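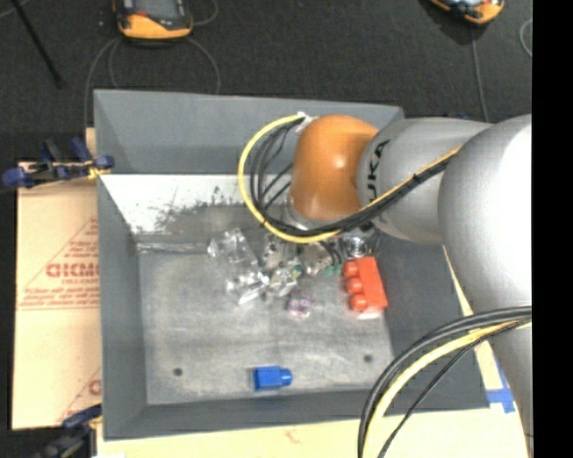

A gray open-top bin with a scuffed floor.

The Second Life of the Shipping Container Pool

When a crate of machine parts leaves a supplier, it rarely travels in a box that belongs to the supplier. Across much of the region, bins, trays and folding crates are held in common by a group of member firms, which pay a fee for each trip and return the empties to a shared depot. The arrangement is old, and for many years it received little attention. Rising prices for cardboard and lumber have changed that.

The Markenine pool now serves 137 member firms. Most are small manufacturers that could not justify owning a fleet of containers large enough to cover their busiest weeks. Membership gives them access to standard sizes at short notice, along with washing and repair between trips.

Octavian Anghel, who directs the pool, regards the standard sizes as its chief achievement. In its first years, members brought whatever they already owned, and trucks left the depot with wasted space between mismatched loads. Agreement on 7 permitted footprints took two winters of meetings.

"Every firm believed its own bin was the sensible one," Anghel said. "We measured trucks first and bins second, and after that the discussion was shorter."

Losses remain the most difficult matter. A container that is not returned must be replaced at the expense of all members, and the pool wrote off 584 units in its last full accounting year. Few of these were stolen. The greater part had been put to other uses at the receiving end, where a sturdy bin is readily taken for storing scrap, rainwater or firewood.

Halima Koech joined the pool from Conex, a freight brokerage, to reduce that figure. Her approach relies on deposits. Receiving firms are now charged for any unit held longer than 60 days, and the charge is refunded in part when the unit comes back in usable condition. Some members objected that their customers would resent the added paperwork. Koech replied that customers were already paying for lost bins through higher trip fees, although no line on the invoice said so.

Repair follows a written standard. Surface wear is accepted, as are scratches and stains that do not affect the goods carried. Cracked rims, split corners and warped bases are not. Units that fail inspection are sent to Rusu, a plastics reprocessor, where they are ground and sold back as raw material for new containers.

Bogdan Matei, who has inspected returned units for the pool since it was founded, keeps a shelf of rejected pieces for training new staff. He advises them to turn every container over before looking inside it, as damage to the base is the most common reason for rejection and the easiest to miss.

The pool's members will vote in November on a proposal to admit food producers. The change would require a separate washing line and a separate stock of containers, neither of which the present depot can hold. A lease on the adjoining building is under negotiation. Tudor Crăciun, who represents the smaller manufacturers, has asked that the cost be carried by the new entrants for the first three years. The food producers have offered two.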